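Keeping leather shoes in storage: an interview with Karim Dabbas

7 min read
14 comments | 55 shares

Karim Dabbas has repaired and stored footwear at Kulwood for 26 years. The workshop resoles, restitches and, for a monthly fee, holds shoes for customers who have no room or who work abroad. Its storage room has 800 numbered positions on steel racking. We spoke at the counter in April, which he describes as the month when winter pairs come in and summer pairs go out.

His first subject was humidity. Leather, he said, should be kept within a narrow band, and the band matters less than the rate of change. "If the room drifts over a season, the leather follows. If it swings between morning and evening, the upper and the lining move by different amounts, and the glue line takes the load." The workshop holds its storage room at 55 percent relative humidity. Above 60, he opens the log and looks for the cause.

The common cause is a customer's own shoes. A pair worn that day carries moisture in the insole, and it does not show from the outside. Dabbas leaves every incoming pair on an open shelf for two nights before it is boxed. "People bring them in straight from the office. I will not box those the same evening, whatever they tell me about their train."

On trees, he is stricter than the trade generally is. He uses unvarnished cedar with a split toe, sized to the shoe, and removes the spring type at intake. A spring tree pushes on one point at the back of the heel and will lengthen the counter over a year. For slip-ons he goes down half a size, as there is no lacing to take up any stretch across the instep. "A loafer that has been stretched in storage cannot be tightened again. You can put a pad under the tongue, and that is the end of the options."

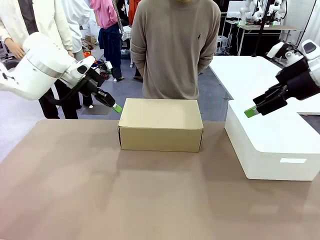
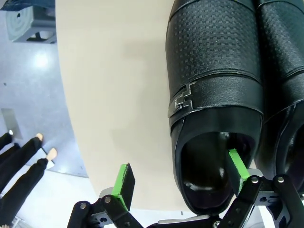

Solange Besnard
Technical editor, materials and repair

Embossed and woven-effect uppers need a different routine. Wax collects in the low parts of the pattern and dries to a white residue, which customers often take for mold. Dabbas applies a thin cream with a horsehair brush, waits ten minutes and brushes it out in two directions. He uses no solid wax on these at all. Metal ornaments are wiped with a dry cloth and then wrapped in acid-free tissue so that they do not mark the neighboring shoe. He does not polish them in place – the compound runs under the metal and attacks the finish around the fixing.

The choice of box took up a good part of the conversation. Dabbas prefers plain cardboard with a folded lid. Cardboard takes up a little moisture and gives it back slowly, and it can be replaced cheaply. He tested clear plastic boxes from a supplier called Prarden over one winter and returned them. "The boxes were well made. They were also sealed, and I had condensation inside the lids of the bottom row by February."

He writes the intake month and the customer's number on a paper label tied to the rack. Adhesive labels fall off when the glue ages, and he once spent an afternoon matching brown brogues to owners by heel wear.

His colleague Apolline Fleury keeps the inspection log. Each pair is opened every three months, checked for bloom and odor, and turned so that the other shoe is on top. Soles are checked as well. Rubber compounds from certain years turn sticky in the dark, and Fleury separates them with silicone paper as soon as they are identified. "The leather will last for decades," she said. "The sole may give you eight years, worn or not. Customers find that hard to accept on a pair they have hardly used."

Asked what a reader without a storage room should do, Dabbas suggested an interior closet shelf, away from outside walls and heating pipes, and a hygrometer. He was less interested in silica gel. The sachets saturate within weeks in an ordinary apartment and most owners do not dry them out again. He also advised against cloth bags inside boxes for patent leather, as the weave can print into the finish in a warm summer.

Kulwood accepts new storage customers twice a year. The next intake opens in October, and boots above the calf are charged as two positions.

Share this article | 14 comments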